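Maihi House - workroom and communal areas
Quarterly walk-round, ground and first floor
Inspected by: Noman Janjua
Comments reviewed by: Bevan Kereama
Date: November 4, 2020

We use cookies to remember your settings and to see which pages are read. Accept all / Manage choices

Marks used: OK, ACTION, N/A. Anything marked ACTION has a comment under it. Carried-over items say so.

1. Entrance and stairs

1.1 Front door closes fully on its own - OK
1.2 Door mat flat, edges not curling - ACTION
The left corner has lifted again. Tape is not holding. Replace the mat.
1.3 Handrail firm, full length - OK
1.4 Stair nosings fixed - ACTION
Sixth step from the bottom, one screw missing. Carried over from January. Bevan has the screws.
1.5 Stair lighting, both switches - OK

2. Fire

2.1 Extinguishers on brackets, pins in, gauge in green - OK
2.2 Extinguisher service labels in date - ACTION
The one by the kitchen has a label nobody can read. Nastidero to confirm from their own records and put a new label on.
2.3 Alarm test sounded and logged - OK
Panel reset first time. Could be heard in the rear store with the door shut, which it could not last time.
2.4 Exit route from rear store clear - ACTION
Two chairs and a box of leaflets in the passage. Moved during the visit. The box belongs in the cupboard.
2.5 Emergency lights - OK
All 6 stayed lit for the full test.
2.6 Fire doors not wedged - ACTION
Wedge found behind the first floor kitchen door. Removed. This is the second one.

3. Kitchen and toilets

3.1 Hot water warning signs in place - OK
3.2 Fridge door seal - OK
3.3 Kettle and microwave test labels - OK
Microwave is asset 683 on the list but the sticker on the back says something else. List to be corrected.
3.4 First aid box stocked - ACTION
No large plasters, eye wash out of date. Order from Vivbridge with the next delivery.
3.5 Floor drain, ladies' toilet - OK
No smell on the day. Keep running the tap weekly.
3.6 Extractor fan - ACTION
Runs but rattles. Quote from Nukitz is £45 to refit the cover. Approved, BK.

4. Workroom

4.1 Windows open and lock - OK
4.2 Heater guard secure - OK
4.3 Shelves not overloaded - ACTION
Top shelf has heavy boxes on it. Bring them down to waist height.

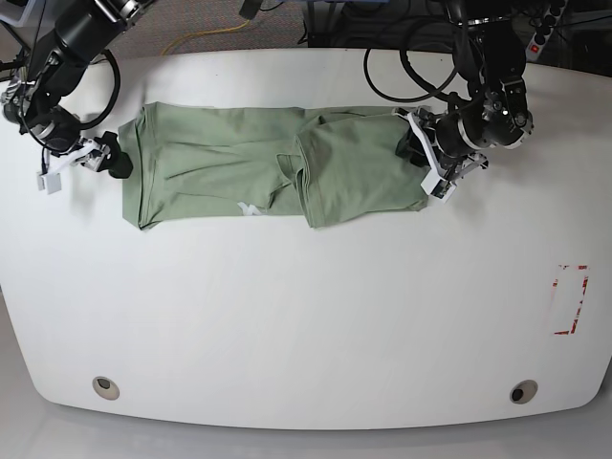 4.4 Floors and leads - ACTION
Trips are still the item that comes up most in the accident book, and most of them are leads. The rule for every room is the same: leads go along the wall or under a cover, and anything not in use is unplugged and coiled. At the large white table there is a thin yellow cable lying in a loop over the carpet, black cables curling close to the back, and a power strip on the floor. Fit a cover to the yellow one and get the strip up off the floor. Recheck at the next visit.

4.5 Table corners and edges - OK
4.6 Scissors and blades put away - OK

5. Outside

5.1 Bins away from the building - OK
5.2 Gate latch - ACTION
Stiff. Oil it.
5.3 Meter cupboard locked, reading taken - OK
Reading 2,307.

Comments from BK: agree with all of the above. 1.4 is mine and will be done this week. For 2.6, I will speak to the first floor - they have been told about the wedge once already.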